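FOR IMMEDIATE RELEASE -- September 2025

**Sitomau publishes good-practice rules for simulated kitchen arm testing**

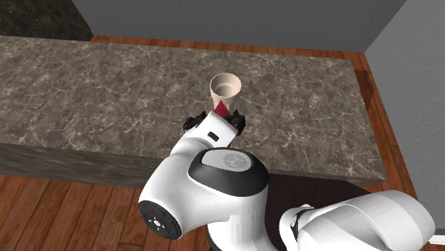
*Simulated counter task: arm, gripper and beige cup on the stone-patterned top.*

MARTHORPE -- Sitomau today put out its rules for reporting robot arm tests run in simulation. 14 pages, free to download, in force now for all Sitomau work.

The short version: say what was simulated. Say what wasn't. Publish the failed runs along with the good ones.

Main points:

- Every render released to press or customers gets labeled as a render
- Start positions for cups and other objects fixed and logged before the first run
- Contact and friction settings listed in full, no "default" entries
- Any change to a scene means a new version number and a fresh set of runs
- No safety claim for a real kitchen on simulated results alone

A draft went out in April. 13 comments came back, most of them on logging. Two sections were rewritten as a result -- object placement and the wording on safety claims. Vitale and Dakska both reviewed the final text and will use it on thier own arm projects.

The rules don't replace any workplace safety law or machine standard. Sites still need there own risk assessment before an arm is switched on near people.

Next review in four months. Comments to the Sitomau standards desk, Marthorpe. Print copies on request.

-- ends --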